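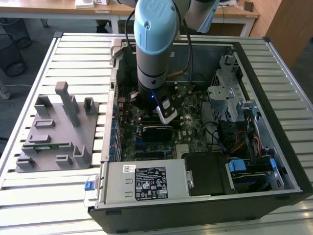
Trircombe opens a second repair and reuse center for office computers

TRIRCOMBE, March — Pomik, a company which collects and renews used office computers, announced today that its second center is now open in Trircombe. The new center accepts desktop computers, monitors and small servers from schools, offices and public libraries of the region, and it prepares them for a second life with new users.

The center is in the former Obura printing house, near the railway station. It has 2000 square meters of floor, with a receiving hall, a test area, a store for spare parts and a small shop which is open to the public. Until now, organizations in Trircombe had to send their old equipment to the first Pomik center in Plutari, and many of them kept it in a basement instead.

"When we visited offices here, we saw the same thing many times — a locked room full of computers, and no person who remembered why they were kept," said Malathi Kandasamy, director of operations at Pomik. "Most of these machines need a bigger memory, a new disk and a good cleaning. After this they can serve a student or a small shop for several years more."

Before the opening, Pomik made a trial collection together with the schools of the town. In this trial 417 desktop computers were received. Those which passed all tests were given back to the schools with a new operating system, and the others were taken apart for power supplies, drives and memory. Parts that could not be used again went to a licensed metal recycler.

Every disk that arrives at the center is erased before any other work is done on the computer. The owner receives a written certificate with the serial number of the disk. If a disk cannot be erased, it is destroyed, and this is also written in the certificate.

Collection is free of charge for schools and libraries. Companies pay a transport fee, which depends on the distance and on the number of pallets. Renewed computers are sold in the shop with a guarantee of two years, and the shop has also keyboards, cables and used monitors.

The center employs seven technicians at present. Pomik plans to offer places for trainees from the autumn, and applications can be left at the reception desk.

Organizations that wish to book a collection can contact the Trircombe center by telephone or through the form on the Pomik website. Printers, batteries and household appliances are not accepted.

About Pomik
Pomik collects, repairs and sells used office computers. It has centers in Plutari and Trircombe.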